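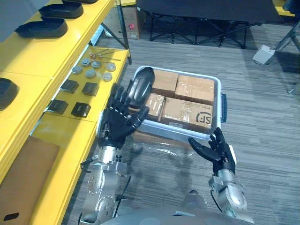
Surely a hand that won't let go is safer than one that drops things, a reader wrote to me after the first version of this entry, and I've had to rewrite half of it to answer that properly.

Updated March, by the Ultside entry editor

Grip hang (also "sticky hand") is a fault in which a robot hand stays closed after it has been told to open. The name comes from the workshop at Flerkholm, where I first met it on a two-armed machine called Duda, and I've been grumbling about it ever since!

Cause

The fault sits in the Sultuvance hand controller, the bit of software that passes orders from the arm to the fingers. If the open order arrives while the fingers are still tightening, the controller can throw it away. The arm doesn't know this. It carries on with its next move, still holding whatever it picked up, and that's where the trouble starts.
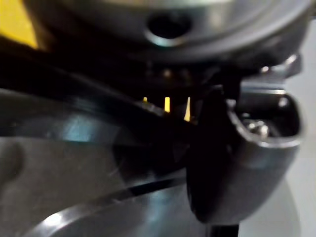
I spent a whole Wednesday blaming the finger joints, by the way, and they were fine. The log had it all along: 14 dropped orders in one shift, all of them sent during a squeeze.

Effects

Mostly it's a nuisance. A part meant for a shelf comes back to the bin, or goes for a ride. At Flerkholm one hang lasted up to 6 minutes (I was at lunch).
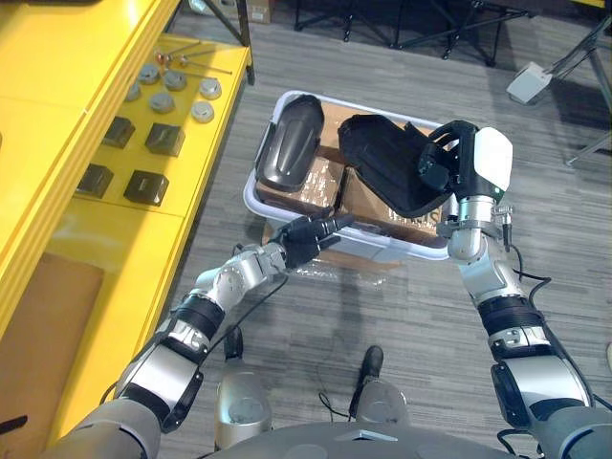 Right hand holding a black padded piece at the bin.

The safety side is what my reader missed. People see the arm stop and reach in to pull the part free, and the late open order, or the next arm move, can catch their fingers. We had two near misses that way, both mine, I'm sorry to say.

Remedy

Version 7 of the controller keeps the open order and sends it again once the squeeze is finished. Older versions need a short pause added before each release, plus an open-hand check before work starts. Press the stop button before touching a stuck part, every time.
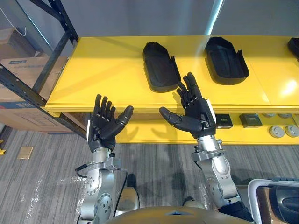
Both hands open in front of the yellow shelf.

See also: dropped orders; pinch points; stop buttons.

Ultside uses cookies to remember your settings. Accept or manage cookies.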